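**Textile bench, March, 14:20** – KV, with Corina Koller

Drying comparison, second batch. Socks in red, blue and light grey, washed together with the Plamska liquid, 2 ml dose, spin at 200. Laid on the table with cuffs to the far edge and toes to the near edge. Hanger on the rod above, rod fixed to the beam with blue tape.

Cuff stretch to be measured before hanging, using the 50 g clip weight. Hang by the cuff only; clipping at the toe marked the knit in batch one.

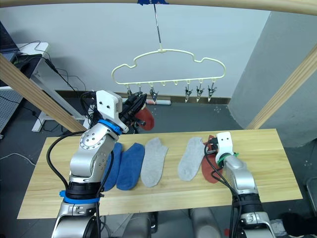 ## To do

- Replace tape on the rod with a proper bracket – ask Iveta Šimko for one from the Drotard box.
- Weigh each sock again at 17:00, same balance.
- Keep the pairs by colour when bagging.
- Corina to enter cuff widths in the shared sheet.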